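**Small plastic toys all over the table: bucket or box with sections?**

**Nurhan Kurtuluş**
My two have masses of little plastic bits, mostly red and blue, and they end up all over the dining table. I've got a deep bucket and a flat Barano box with sections. Which gets used in the long run?

**Selma Petkov**
Bucket, every time! We've had ours since August and I love it. Stand it on the table while they play, towards the back so elbows miss it, and everything goes straight in (ours holds 300 pieces, I did check once!).
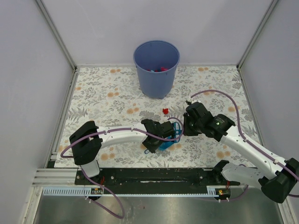
Get one that's wider at the top, too, as small hands find it so much easier. And do keep a cloth on the table, it saves the varnish and stops things skidding off.

**Harish Rana**
box. you can find stuff in a box

**Sushil Pandey**
Both! Bucket for the daily tidy, then sort into the box when you fancy it. Takes me about 30 minutes with the radio on and I really enjoy it.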